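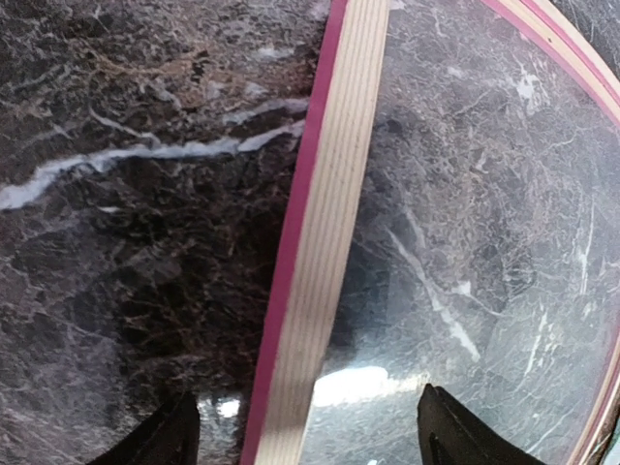

I run the print table at Zekura, and I need a part-time helper for our January poster sale! You'd be wrapping orders, chatting with customers and hanging signs (I'm hopeless with a level). It's 11 hours a week at $19 an hour, plus lunch, usually from the taco place next door.

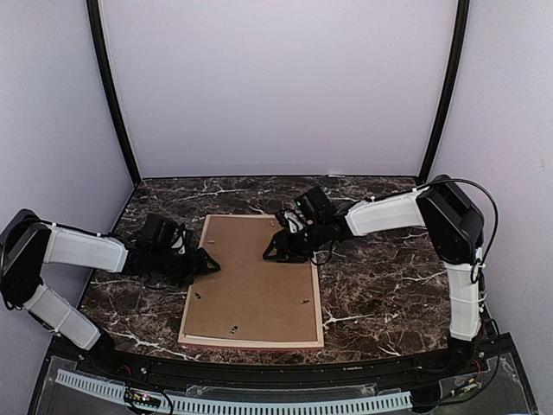 *A picture frame, back side up, on the dark tabletop.*

No experience needed, I'll teach you. Drop a note at the Zekura counter before noon and tell me which poster you'd hang at home.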